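Speaker notes: Acceptance Rules for Simulated Gripper Work
Presenter: Yoon-hee Ham, Drurnari Standards Office
Session chair: Bevan Ruddock
July 23, 2021

Slide 1 - Opening

Thank the chair and the Quinlan staff for the room. State the purpose of the talk in one sentence: to present the rules that Drurnari now applies before any simulated gripper trial may be counted as evidence in a safety or performance file.

Remind the audience that the rules were adopted in May and apply to all new files. Files opened before that date stay under the old procedure until their next scheduled review. Questions on older files should go to the Standards Office in writing.

Slide 2 - Background

The review covered 104 trial records from the Vidura program. Of these, 46 could not be accepted as submitted. The motion data was in order in most of them. The records did not say what the starting state had been, and a second team could not repeat the run.

Pause here. Several people in the room worked on Vidura, and the point should be made without assigning fault. The old procedure did not ask for the starting state.

Slide 3 - The five rules

Read each rule aloud, then give the short comment.

Rule 1. Every record opens with a view from the wrist, saved before the first command is sent. Comment: one view is enough. Teams may add others.

Rule 2. The jaw position is stated in words and as a value. "Open" alone is not accepted. The value is taken from the joint reading and never estimated from the view.

Rule 3. The record names the model version of the gripper and of the finger pads. If the pads were changed between runs, a new record is opened.

Rule 4. If the workspace has not been loaded, or nothing is in view, the record must say so. A blank field in the form is treated as missing information.

Rule 5. One person signs the record and a different person checks it. The checker may belong to the same team.

Slide 4 - Wrist view and jaw position

Allow time for the audience to look before speaking. The points to make are the open jaws, the nothing between them, and the plain background. Under Rule 4 the written entry for a view of this kind reads: "No object in view. No work surface in view." Both sentences are required. 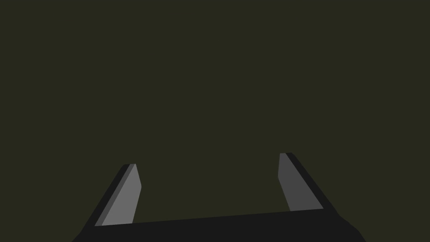 Wrist view in simulation, jaws open, no object in view.

Note for the presenter: the two pads are drawn in different shades of gray. If someone asks, the answer is that shade in a simple rendering is not to be used as a measure of pad wear, pad material or contact. The same applies to the gap. It looks wide, and a reader may be tempted to scale it off the screen. Refer back to Rule 2.

Also mention that there is no readout in the view itself. The Standards Office does not require one. The run number and the joint values belong in the form, where they can be searched.

Slide 5 - What a checker does

The checker opens the saved view and the form side by side and confirms that they agree. Where they do not, the record goes back to the person who signed it. The checker does not correct the form, even for a spelling error in the model version.

A common case is a form that lists a test part while the view has no part in it. The part may be outside the field of view, or it may never have been loaded. The checker cannot tell which, and should not guess. Return the record with the standard wording from Annex B.

Slide 6 - Use of simulated results

Say slowly: a simulated run may support a claim about reach, clearance or command order. Under these rules it may not be the only support for a claim about grip force or slip. Physical trials remain necessary for both, and the plan for them must be attached when the file is opened.

Tuven has asked whether older simulated force results can be carried over. The present answer is no. A written reply will be issued to all partners at the same time.

Slide 7 - Transition

Teams with open files have until their next review to bring new records into line. Training for checkers is arranged through Bevan Ruddock. Each team should name two people, so that Rule 5 can be met during leave.

Slide 8 - Questions

Take questions on the rules first and on single files only if time remains. If the discussion turns to camera placement on physical cells, note that this is handled in a separate document and offer to take names.

Printed copies of the form and Annex B are on the table by the door.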